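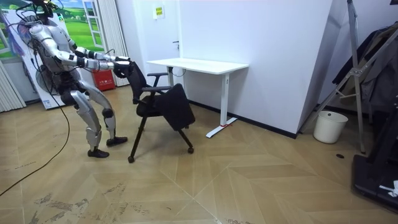 **Casters binding on hard floor, small room**

**flaststead_ops** · August 2025

Black mesh-back task chair, two armrests, thin legs on small casters, used at a white standing desk. It rolls fine across the open floor but drags when pulled back from the desk by the backrest. Tried cleaning the axles. Marginal improvement. Looking at 3-inch soft wheels. Stem is 11 mm. Any reason not to?

---

**Crabtree**

Check where you're pulling. Force at the top of a tall backrest tips the chair before it rolls it, and the load goes onto the near casters. Pull from the seat or the armrests and test again before ordering anything.

---

**wastside_fitout**

> tips the chair before it rolls it

Disagree that this is the main cause. We had 7 chairs with the same complaint and changed the wheels on all of them. Complaint gone, users still pulling from the backrest.

---

**Crabtree**

Then you fixed a symptom. Larger wheels also raise the seat. With fixed armrests that can matter at the desk.

---

**zovano**

Standing desk, so the height is adjustable. Look at the foot bar instead. On a column-leg desk the bars run along the floor at both ends, and a caster parked against one has to swivel before it moves. Also take any jacket off the seat. A sleeve hanging over the front edge will find a wheel sooner or later.

---

**flaststead_ops**

Moved the chair clear of the bar and pulled from the seat. Better, still not free. Two casters don't swivel through a full turn by hand.

---

**wastside_fitout**

Replace the set. Don't mix old and new.

---

**Crabtree**

Agreed on that much. Measure the stem length too, the diameter alone isn't enough.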